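Gemora Two-Arm Table Kit - Set-Up Guide
Section 9: Teaching the dish-stacking chore

Can a machine put the dishes away yet? With this kit, partly, and we think partly is already a lot of fun! Plates and bowls look simple until you try to tell two fingers how to lift one. Read Section 8 (homing both arms) before you start.

9.1 Laying out the table

1. Press the stop button and wait for both arms to settle.
2. Wipe the tabletop and the finger pads.
3. Put the large plates in a stack on the left, with the rims lined up.
4. Set one bowl within reach of both arms.
5. Push loose cables back past the frame rail.
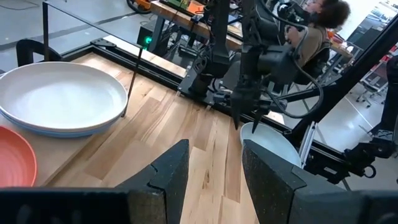 Figure 9-1. Plates at left, white bowl between the arms, seen from wrist height.

Note: Flat plates are still the hard part. A finger needs to get under the rim, and a tight stack leaves very little room for that. Akua Kwofie on our test team got her best results by starting with a single plate and adding a second only after 10 clean lifts in a row.

CAUTION: Keep hands off the table whenever the arms have power. Do not use glassware or knives with this chore.

9.2 Recording the bowl move

1. Release the stop button and choose BOWLS in the Kullimik menu.
2. Set the speed to 38 percent.
3. Guide one arm until a finger is just inside the rim and the other just outside.
4. Close slowly, lift a little, and hold.
5. Set the bowl down, open the fingers, and back straight up before moving sideways.
6. Save the run, shift the bowl a hand's width, and repeat.

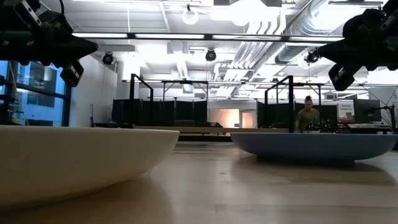 Figure 9-2. Cream and pale blue bowls on the tabletop, grippers raised overhead.

Note: Mix wide, shallow bowls with deeper ones from the first day. A model trained on one shape will reach for that shape every time - even when it's looking at something else.

9.3 What to expect

After more than 90 saved runs, our bench unit moved single bowls well enough that we stopped hovering over it. Nested bowls still fool it, and a person still sorts a mixed pile far faster. If you get nested bowls working, please write to Tania Jayawardena at the support desk. We'd love to try your settings!

If an arm stalls in the middle of a lift, go to Section 10.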